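Speaker notes: export controls and small ports
Giorgia Amato, evening session, Mummont

Good evening. Please excuse my English, I will speak slowly.

Start with form 2601. A machine part can have a civil use and a military use, so the exporter must say who will finally receive it.

Pause. Ask who has filled in this form.

The port at Drendard handles around 600 declared cargoes in a month. It has 5 inspectors. Explain how they choose which ones to open.

Then the Kolwood case. The ship waited in harbour while two governments argued about the label.

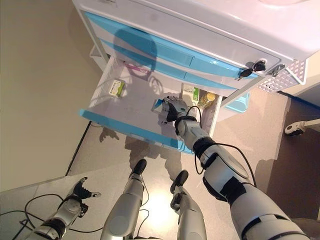 Idris Skyrme told me that the label was never the real problem, and that the buyer's address should have been checked in March.

Last point: fines. Take questions.

Comments

Catrin Hughes: Who pays for the ship while it waits?

Ifor Yorath: The owner, at first. Then the lawyers start.

Contact | Copyright Prydderch Talks | Back to top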